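Why Does Your Bottle Go Crunch on an Airplane?

61 shares 4 comments

Last July I flew over the mountains to visit my friend Subira Muli, and I drank half my water before we even took off. I screwed the cap on tight and forgot all about it. When I pulled the bottle out of my bag after landing, its sides were all sucked in, like somebody had given it a giant squeeze. I hadn't squeezed it! My bag hadn't squeezed it either. So who did?

Air did. Good old ordinary air, the stuff you're breathing right now.

I know air feels like nothing. You can wave your hand through it and walk around in it all day and never bump into it. But air is made of teeny tiny bits called molecules, and they zoom around all the time, banging into everything they meet. They bang into your nose, your desk, your dog. Each bang is much too small to feel, but there are so many of them that together they make a real push. We call that push air pressure.

Now think about how much air is piled up over your head. It goes up and up for miles, and all of it has weight. If you live down by the ocean, you have the whole pile on top of you. If you climb a mountain, some of the pile is below you, so the push gets weaker. (Imagine being at the bottom of a heap of blankets, and then wriggling up near the top. Much less squashy!)

An airplane flies way up where the air is very thin, so the plane pumps extra air into the cabin to keep everybody comfy. It doesn't pump in quite as much as you have on the ground, though. That's why your ears pop. The air inside your ears and the air outside them are trying to match up.

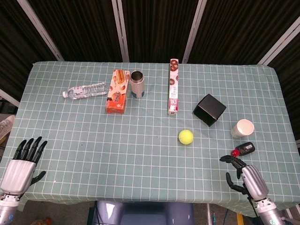
Why doesn't air pressure squash a bottle that's just sitting at home?

The air inside the bottle pushes out as hard as the air outside pushes in. It's like two kids of the same strength leaning on opposite sides of a door — the door stays put.

My bottle on the plane was a different story. I must have opened it for a sip while we were way up high, and some of that thinner cabin air got in. Then I put the cap back on and trapped it. Down we came, and the air outside got thicker and pushed harder and harder, but the air in the bottle was still the weak, high-up kind. The outside kid won the door battle. Crunch!

It works the other way around too. Seal a bag of chips down low, drive it up a mountain, and it puffs up like a pillow. My cousin Rania Nimri once drove up to a campground with a bag so fat she was scared to open it. She opened it in the end and it went POP and the dog hid under the car.

You can do the crunching trick in your own kitchen, without a plane or a mountain. You need a thin, empty plastic bottle with a cap, and a grown-up to help with the water.

First, run some warm water from the faucet (warm, please, never boiling) and fill the bottle halfway. Swish it for a little while, then pour it out and put the cap on right away, nice and tight. Now hold the bottle in a bowl of ice water and watch the sides.

The warm water heated up the air inside, and warm air spreads out, so some of it escaped before you got the cap on. When the air left behind cools down, its push gets weaker. The air in your kitchen hasn't changed one bit, so it pushes the sides in. If nothing happens, your cap may be leaking, or the plastic may be too thick. Try a thinner bottle and be quick with that cap!

When you've finished, unscrew the cap and listen. Did you hear a little hiss? That's the kitchen air rushing back in.

18 likes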